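5/11/19

Saturday, and I slept until late, then sat down to write in English as I promised myself. I have not written for many days. Work took all my evenings.

The news is that the arms have come to the packing room at Ledach. We knew since spring that they would come. Mr Costello told us in the canteen, and he used the word "support" so many times that Zikance beside me started to tap it on the table with her spoon. She was worried then and she is worried now. I was also worried, but I am curious, and the curiosity is a little bigger.

For those who read this and do not know my job: I pack gift baskets. Snacks, sweets, tissues, small things, everything goes in a basket and the basket goes to a hotel or an office. On a good day our line makes 300 of them. Before Easter we once made 335 and my hands hurt until Sunday.

Now there is a table by the window where the arms learn the same work. Keegan Chisholm, the engineer, is responsible for it. He is polite and eats his lunch with us, which I respect, because the last engineer ate in his car. On Thursday he asked me to come away from the line and help him for the whole shift, and I took two photographs with my telephone to show my sister.
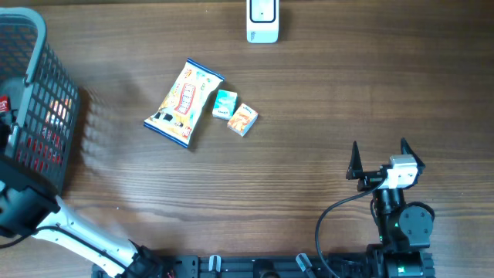
The basket, the snack bag and the two small packs, with both arms at the table.

My part was to say how a packer thinks. This was harder than I expected. Keegan asked, "Which one do you take first?" and I said, "The big one." He asked why. I had to stop and look at my own hands. I take the big one because it makes a wall at the back and the small things can lean on it. Eleven years I do this and I never said it in words before.

He also asked how strongly I hold a bag of snacks. How can a person answer this? I said: so that it does not fall and does not break. He wrote it down, but I saw that he was not happy with my answer. Then he gave me a bag and watched my fingers, and we did it again and again until I began to feel clumsy, like when you think too much about walking down stairs.

The things made of soft plastic are the difficult ones, he says. A box has sides. A bag changes its shape every time somebody touches it. I was a bit proud of this, I admit. All these years people said our work is simple.

After the break we tried with more things lying close together, one partly on top of another, as they often lie in front of us on the line. Keegan wanted to know what I do with a pile. I told him I do not see a pile, I see the next thing to take. He liked this sentence more than the one about the bag.

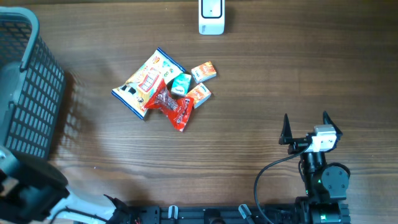 What changes for us

I try to write this part fairly. Mr Costello says that all of us stay. The plan is that the arms will fill the plain baskets, the ones which are always the same, and we will do the special orders with ribbon and cards, and check the rest. The first customer for the plain ones is Jornton, who want 100 baskets in November. Three of us will be trained to look after the table, and my name is on the list. Zikance did not put hers.

She and I talked on the bus. She says that when I teach the machine, I give away something that was mine, and they do not pay me extra for it. I could not find a good answer. I asked Keegan the next day if there is more money for the trained ones, and he said that it is not his decision but he would ask. I will ask Mr Costello myself on Monday – I have already written the sentence on a paper, so that I do not become shy in the middle.

The ribbon work I like. The plain baskets I will not miss so much, except the talking. When the baskets are all the same you can talk the whole shift, and with the special orders you must read every card. We were already quieter on Friday.

My sister looked at the photographs and asked only if I can bring her the snacks.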